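Chapter 4
Holes, Hollows, and the Measurement of Solids

Many solids met in daily life are not solid all the way through. Pipes, washers, and drinking straws all have material removed from the middle, and their volume cannot be found from outside measurements alone. In this chapter, students extend the work of Chapter 2 on circles and prisms to shapes with an opening.

A hollow cylinder is treated as one cylinder taken away from another. Both share the same height, and their radii are measured from the same center. The area of the end face, called an annulus, is the area of the larger circle minus the area of the smaller.

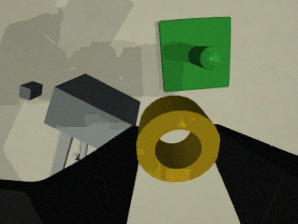 Students should take care to distinguish radius from diameter before beginning any calculation. A pipe with an outer diameter of 60 millimeters has an outer radius of 30 millimeters, and it is the radius that is squared.

Key terms: annulus, bore, wall thickness, lateral surface

4.1 Area of an Annulus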